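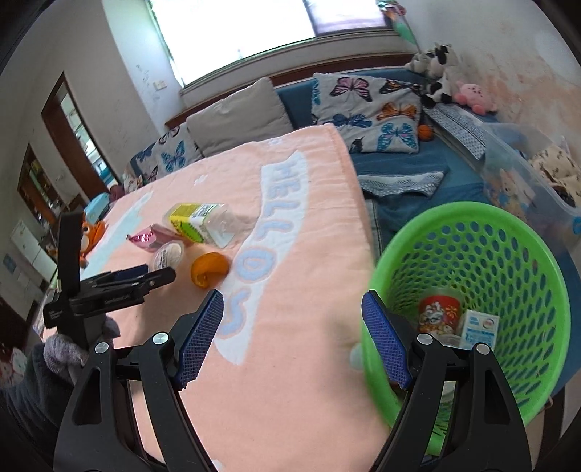
The textile buyer at Starinine has tested household fabrics for 11 years. Printed blankets, she says, fail first in the ink. "The base cloth outlasts the print. We wash at 40 degrees and grade after 15 cycles."

Her lab in Vimberg rejects any sample that shrinks by more than three percent. Plastics go to a separate bench – mostly bowls and baskets.

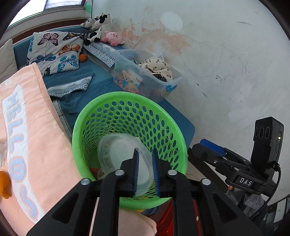
Clear bowl and green perforated basket.

"Rims crack before walls," she says.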